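Okidow Payroll Tax Module

Product code: OK-PT 5
Supplied by: Stisent Business Software
Licence: per employer, annual

Overview

The Okidow Payroll Tax Module calculates income tax and employee contributions for each pay run and prepares the figures for submission. It works as an add-on to Okidow Ledger and cannot be bought separately. Rates, thresholds and allowances are held in a table outside the program code, so a change announced in a Budget can be loaded without reinstalling the software.

The module handles weekly, fortnightly, four-weekly and monthly pay. Employees on different pay cycles may be kept in the same company file, provided each cycle has its own calendar. Directors can be set to cumulative or annual assessment - the setting is made once per tax year and locked after the first pay run.

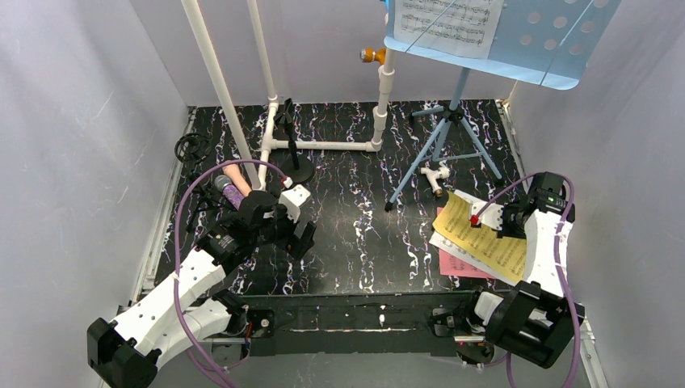 Rate tables

Each table carries a start date and an end date. When a pay date falls within a new period, the module selects the matching table and prints its reference on the pay run summary. Two tables may be held side by side for comparison, for example when an employer wishes to see the effect of a new top rate on net pay before it takes effect.

New tables are released in January as a preview and again before the start of the tax year in final form. Preview tables can be used for forecasts only. The module will not post a live pay run against them.

Corrections

A closed pay run can be reopened for up to 14 days. After that, the difference must be entered as an adjustment in the current period. Adjustments show the original period, the amount of tax first deducted and the revised amount. Refunds of overpaid tax are listed separately from ordinary pay on the payslip.

Reports

Standard reports cover tax deducted by employee, employer liability by period, benefits in kind and year-end totals. All can be saved as PDF or CSV. The Rarkon format is also supported for firms that send their figures to an outside accountant. 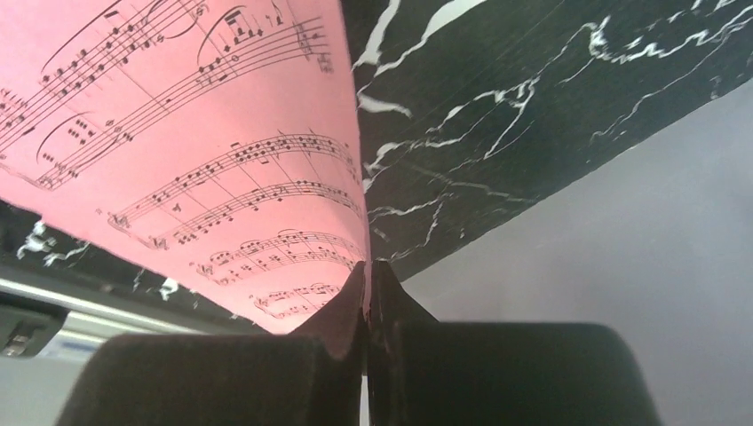 Pink sheet with printed musical notation, held at its edge by a gripper.

Requirements

Okidow Ledger, current or previous release
Administrator rights for installation
Internet connection for table updates and submission
Wan Connect, if payroll is run from more than one office

Licence and support

The licence covers one employer and two named users. Further users can be added at any point in the year and are charged for the months remaining. Table updates are included. Telephone support is charged separately - email support is not.

The module does not give tax advice, and the employer remains responsible for the figures submitted.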